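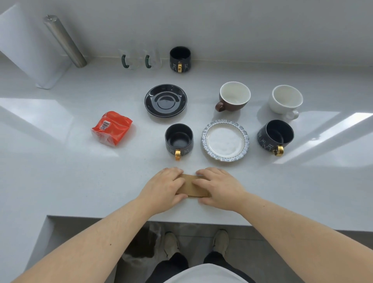
Photo: Aivar Eglītis

Gratley Parents' Group - minutes of the end of year catch-up
Wed 28 December, Sandhu Room, Gratley Community Hall

Right, minutes. I put my hand up for these because my youngest fell asleep in the carrier and I had both arms free for once, so please forgive the bits where she woke up and I lost the thread. If I've got you down as saying something you didn't say, tell me and I'll fix it before the next one.

We started late. Apologies came in from the Hukgate families, who are all still at the beach (jealous!), and from anyone with gastro, and there were a few of you. Get well soon and please stay home till you're properly over it.

Last meeting's minutes. Everyone was happy with them except for the spelling of Aivar's surname, which I had mangled. It's Eglītis, with the line over the first i. Sorry Aivar, fixed now.

Sleep talk. We had booked the sleep nurse for May and she's asked if she can do an evening instead of a morning. Most of us liked that, because then partners who work days can come too. The worry was bedtime - who does it if both parents are out? We went round in circles for a while and landed on an evening start after the little ones are usually down, with babes in arms welcome. I'm to write back to her this week. She normally talks for 90 minutes and we've asked for 60 plus questions, as none of us can concentrate for longer than that at the moment.

Biting. This wasn't on the agenda but it took up most of the night, and I'm glad it did. One of our mums said her two-year-old has bitten three times at playgroup this month and she'd been thinking of not coming back. There was a big chorus of no, please come back! Nearly everybody in the room had either a biter or a bitten child, and a couple of us (me included) have had both under the same roof.

What people said had helped: staying close at the busy times, especially pack-up. Short words, the same ones every time. Looking after the bitten child first. A teething ring on a clip for the ones who are cutting molars. What hadn't helped: long talks, making them say sorry when they're still howling, and Grandma's suggestion of biting them back. My own son stopped when he got more words, and I can't take any credit for it at all.

We agreed on a few things for Tuesdays. If there's a bite, whoever is nearest tells both parents quietly, and we don't go naming the child in the group chat. Ice packs live in the freezer door, not the drawer under the urn where I couldn't find them last time. And we'll put the trucks out as well as the trains, so there's less to fight over.

Toy cupboard. The lock is stiff again. Aivar had a go with graphite powder and reckons it will last until the hall gets around to replacing it. The play kitchen has lost a door and we talked about buying another. There's a Prundar one on special, but it's flat-packed and the last flat-packed thing we bought is still wonky, so we're going to ask around for a second-hand one first. If you've got one in the garage that your kids have outgrown, message me.

Money. We have $2000 left from the grant and it has to be spent on equipment. Ideas so far are soft mats for the baby corner, a shade sail for the sandpit and a better gate. I was all for the shade sail, I'll admit, but the mats won on a show of hands. The old ones are splitting at the seams and somebody small keeps eating the foam. Aivar will get quotes for mats and also for the gate, in case there's enough for the two. The shade sail goes back on the list for next summer.

Numbers for term one. There are 29 children down already, and the room does get loud. We had a bit of a chat about splitting into a baby session and a toddler session. Those of us with one of each weren't keen, as you can imagine - I'd be there all day! We decided to leave it as one group, open the side doors if the weather's fine, and talk about it again once we see who turns up.

Snacks. Fruit to be cut lengthways, grapes too, every time. Still no nuts. Can whoever brings the rice crackers please bring the plain ones, the seaweed ones get trodden into the carpet.

Other business. The hall wants our key back over the break to cut a spare. Lost property has a yellow gumboot, left foot, and a very loved rabbit with one ear. The rabbit is at my place and is sleeping on the bookshelf, so if yours is missing it, ring me any hour, I mean it.

To do:
Me - write to the sleep nurse, put the biting notes up on the noticeboard
Aivar - quotes for mats and gate, key back to the hall
Everyone - look in your garages for a play kitchen

We finished up when the baby woke properly. Next meeting is the second week of term, same room, and kids are welcome as always.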